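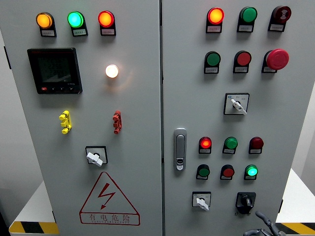 Henudside Mill Electrical Renewal
Progress report to the Collado Fund
Prepared by Olaia Alcaraz, project manager
2019-09-07

Summary

The new control cabinet is in position in the ground floor switch room and the door equipment is fitted. Work on the outgoing circuits is behind the schedule we gave you in March. We are not asking for a change to the grant amount. We do ask for the final payment date to be moved, as set out at the end.

Background

The mill dates from 1906 and its wiring has been added to many times. The grant covers replacing the main control equipment, running new cable to the workshop floor and training the people who will operate it. Lerirau is the electrical contractor. Nicanor Ibarra is their site lead and supplied the technical notes used in this report.

Work on the cabinet

The cabinet has two gray doors. On the left door there is a row of three indicator lights at the top, amber, green and red, with a white lamp below the red one. The panel meter sits to the left of the white lamp. A selector switch with a white handle is mounted lower down, and the electrical danger sign is below that. The right door carries further controls.

The danger sign is in Chinese, with a line of small lettering underneath. Our insurer has asked for an English sign as well. Lerirau will add one to each door before handover. The nameplates under the three lights have very small lettering, and two of our operators said they had trouble reading it from a normal standing position. We have ordered larger plates from Gristine at our own cost.

Door wiring was checked against the drawings and 9 corrections were marked up. All but one are closed. The open item concerns a terminal number on the drawing and needs no change to the cabinet.
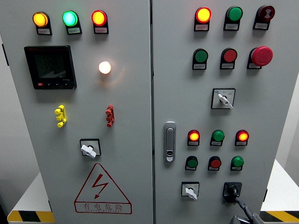

Cabling

The plan calls for 700 meters of new cable. At the date of this report 173 meters remain to be pulled, all of it on the north side of the workshop. The delay comes from the old floor duct, where we found a collapsed section behind the loading bay. Lerirau has proposed an overhead tray for that stretch. We have accepted the proposal and the cost is covered by the contingency line.

Training

The first operator session covered the indicator lights, the selector switch and the lockout procedure. The written instructions need another draft. Operators asked for a one-page sheet to hang beside the cabinet, and Nicanor Ibarra is preparing it.

Next steps

Finish the north side cable run and close the last drawing item.
Fit the English danger signs and the larger nameplates.
Hold the second operator session.
Submit test certificates with the final claim.

Request

Please confirm that the final claim can be submitted six weeks later than agreed. A revised schedule and the contingency statement are attached.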